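Ilse Lambrechts has coordinated passenger liaison at Nundora Regional Airport for 4 years. In October she spoke with the editors of this newsletter about the protest that closed the terminal road, and about the procedures adopted afterward.

The demonstration, organized by the group Nultadance against the proposed runway extension, drew 500 people at its height. Police kept one lane open for buses. "We had planned for a march along the fence," Ms. Lambrechts said. "The group sat down at the drop-off point instead, and passengers began walking in from the highway with their bags."

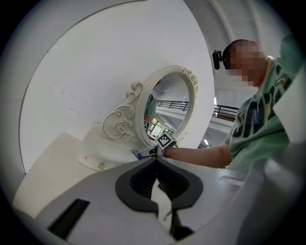 *White vanity table with an ornate oval mirror.*

By 11 a.m., 235 travelers had asked to be moved to later flights. Ms. Lambrechts said that the desk handled each request in person and that no change fee was charged. She acknowledged that announcements inside the terminal were late. "People at the gates were reading about it on their phones before they heard it from us. I have apologized for that in writing."

Asked whether the airport considered the protest lawful, she declined to comment on cases still before the court. She confirmed that the airport had met twice with Nultadance. "They gave us a list of questions about night flights. We have answered most of them, and the remainder are with the noise office."
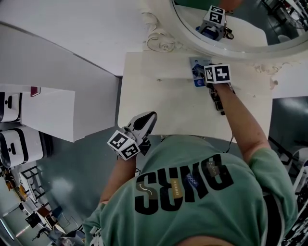 ## Changes at the terminal

The airport has since signed an agreement with Zamfir, a local bus operator, to run shuttles from the Hulance rail station whenever the road is closed. The service can carry 1000 passengers a day. Staff rehearsed the arrangement on a Wednesday evening, and the first bus left nine minutes behind schedule.
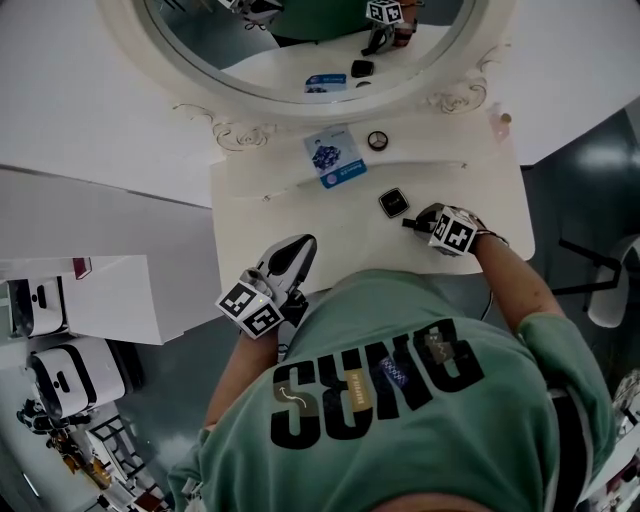 ## The runway decision

Ms. Lambrechts will not take part in the vote on the extension. "My office deals with the people in the building," she said. "I expect there will be another demonstration before the hearing, and we have asked the organizers to tell us where they intend to stand."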